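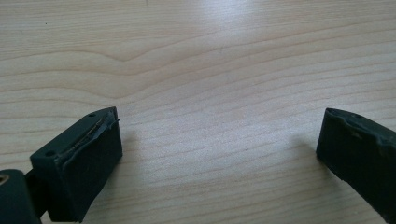 Nultport workshop invites neighbors to teach a robot the household chores

NULTPORT — Folding a dish towel is the kind of thing most of us do while thinking about something else, and that, according to Rizal Manurung, is just what makes it so hard to explain to a machine. So at the Babalola workshop in Nultport, he and his colleagues have mostly given up explaining it. They would much prefer that you come in, take hold of a gripper with a handle on it, and show them how you do it at home.

Since February the workshop has been opening its doors on Monday evenings to anyone in town who would like to lend a pair of hands to the project, which goes by the name of Tridanard. Visitors sit or stand at a table, pick up the hand-held gripper and work through an everyday job at their own pace (folding, stacking cups, putting spoons back in a tray, that sort of thing) while a camera on the tool records the view past its two fingers. The recordings are later used to train a robot arm that carries the same kind of fingers.

"People come in very worried that they will do it wrong," said Manurung, who has been running the evenings and who also, it should be said, bakes for them. "I tell them there is my way to fold a towel and there is my mother's way, and the robot should see both. If you drop something, pick it up and carry on. We want that too."

The project has gathered 600 demonstrations so far, and each one lasts only as long as the chore does. A first-time visitor gets a short practice round before anything is kept, and most people, Manurung said, find that the strangest part is learning to think with two stiff fingers when they are used to having five soft ones on each hand.
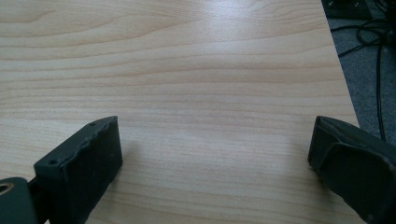 The gripper's two dark fingers over the worktable at the Babalola workshop in Nultport.

The fingers get a good deal of attention from the team, too. Manurung said that worn edges are part of the job with any tool that spends its evenings pinching and scraping, and he likes to have a spare pair ready in the drawer — though he admits to a certain fondness for the old ones.

A second way of teaching is on offer for those who feel brave enough to try it. In the next room, visitors can steer the arm itself by remote control, moving a small set of levers while the arm follows along across the table. It is slower going, and there has been plenty of laughter over missed cups, but the team finds the two kinds of lesson useful side by side. A robot that has watched a great many people at the table still has to learn the reach of its own elbow, as Manurung put it.

A sister group in Birnunholm plans to start evenings of its own this fall, and the two towns have already agreed to swap their recordings.

Sessions in Nultport begin at 6 p.m. and have room for 12 people. Children over the age of 10 are welcome with a grown-up, no experience is needed, and there is usually cake.

We use cookies to improve your visit to this site. By continuing to browse, you agree to our use of cookies. Accept | Manage preferences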